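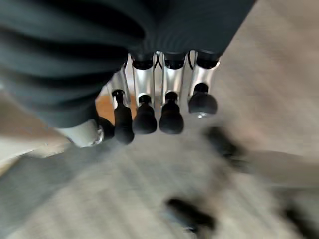 Four black-tipped fingers beneath a dark fabric cover.

Whitelaw Pictures confirmed on November 5, 2023 that Delwyn Cosgrove will step down as director of the thriller "Tromcombe" and that Isla Hinds will take over when filming resumes in January. The studio cited scheduling conflicts. Cosgrove will keep a producing credit and will have no further part in the daily work of the production.

"Tromcombe" is the second feature adapted from the radio serial of the same title, which ended its run in 2000. The first film, "Skultar," was released to modest ticket sales and later found a larger audience on home video. Both screenplays were written by Jhosep Bermúdez, who remains under contract for revisions.
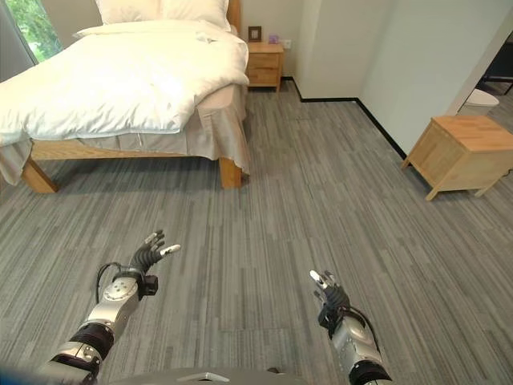

Under the revised plan, 13 days of principal photography remain. Most of that time is set aside for the final act, which Cosgrove had intended to shoot in a single block at the end of the schedule. Material already completed under Cosgrove will be kept, and the studio stated that it does not expect to reshoot any finished sequence. Final credits will be settled once editing is complete.

Hinds previously directed the courtroom drama "Cellau" and worked with Bermúdez on its script. In a written statement, she thanked Cosgrove for the care taken in preparing the film and said that the tone of the story would not change. She added that the ending had been agreed upon before her appointment.
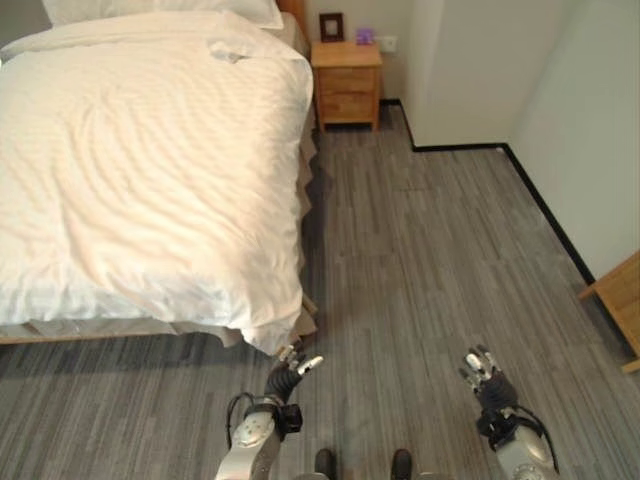 A bed with a white duvet, with a wooden nightstand against the far wall.

The principal cast is unchanged. Aroha Waaka will continue in the lead role, and Beverley Paewai will return as the magistrate, a character who appeared briefly in the first film and has a larger part in the second. Whitelaw has not announced a new release date. The previous date has been withdrawn from the studio's calendar, and theater owners have been informed.
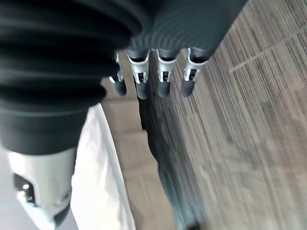 Waaka said in a separate statement that the cast had been told of the decision before it became public and that she looked forward to returning to the set. "Delwyn cast me in this part, and I remain grateful," she said. "Isla has read every draft, and we have already spoken at length about the last act."

Cosgrove declined to comment beyond the studio's announcement.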